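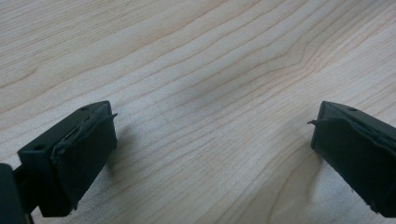
A reader wrote in after my last post to ask how on earth anyone learns a whole song in Korean without speaking a word of it, and whether she should just hum the verses and shout the chorus like she did at her first show.

Well, humming is fine! I hummed my way through plenty of concerts and had a lovely time. But if you'd like to sing the words too, you can, and you don't need a good ear or a language class to get there. I've done it with a handful of songs now, most recently "Stelgate" by Stekelel, which came out in December and which I have played so often that my neighbors could probably sing it for you.

How to Learn a Song in a Language You Don't Speak

Posted 2018-01-19

What you'll need

The song, a printed lyric sheet, a pencil, and a music player that can slow things down. I use Baek on my phone, and the free version does everything mentioned on this page. Headphones help if you live with people.

Step 1: Pick a kind song

Start with a ballad or something mid-tempo. "Stelgate" runs at 164 beats per minute and has a rap in the middle, so please don't do what I did and choose it first. The slow song that closes the same record is much friendlier. It's mostly long notes, and the chorus comes back three times without changing a word, so once you have it, you have a good chunk of the song.

Step 2: Get the words in three versions

You want the original script, a version spelled out in our alphabet, and a translation. The fan site Zulthorpe puts all three side by side for most of the bands I follow, and when two fans disagree about a line they leave a note under it (some of those notes go on for quite a while, and I read every one). Print it with big gaps between the lines, bigger than you think, because you're going to be scribbling.

Read the translation first, all the way through, like a letter. I used to skip this and go right to the sounds, and then I'd be grinning away through a verse about somebody's last train home. Knowing where the sad part is will help you remember what comes next.

Step 3: Listen and mark it up

Play the song with the sheet in front of you and don't sing yet. Put a slash wherever the singer takes a breath. Underline any syllable that gets stretched. If a word sounds different from the way it's spelled on the page, cross out the spelling and write down what you hear, however silly it looks. My sheet for the second verse has "cheese on" written on it twice, and it gets me through every time.
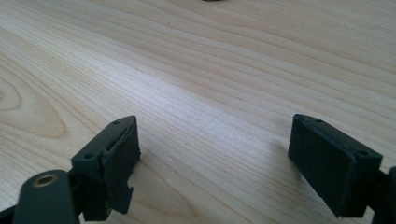

Step 4: Learn it from the back

Take the last line of the chorus and say it, in rhythm, until it stops tripping you up. Then add the line before it, and run the two together. Keep going back like that until you reach the top. It feels odd for the first day or so, but it means you're always singing toward the part you know best, and that's a much nicer feeling than running out of road halfway through.

The song I'm working on now has 19 lines if you leave out the repeats, and I do two a day. That comes to 10 days, more or less, with one of those days lost to being lazy.

Step 5: Slow it down

In Baek, open the song, tap the little dial, and bring the speed down to three quarters. Sing along quietly. When a whole verse goes by without a stumble, nudge it up a notch. Stop after 10 minutes even if it's going well. I know, I know, but your mouth gets tired and starts making up its own words.

If one line keeps beating you, loop just that line. For fast parts, whisper them before you sing them.

Step 6: Put the sheet away

Try it while you wash the dishes or walk to the bus. You'll lose a line somewhere, so hum through the hole and pick it up again on the other side, then check the sheet when you get home. The lines you lost are tomorrow's practice.

A note on fan chants

These are separate from the lyrics and the fan club usually posts them a week or two before a tour. Learn them after the song, since they sit on top of the singing and you'll want to know which is which. Zulthorpe prints them in blue, at least for the newer songs. The older ones you'll have to pick out from concert videos.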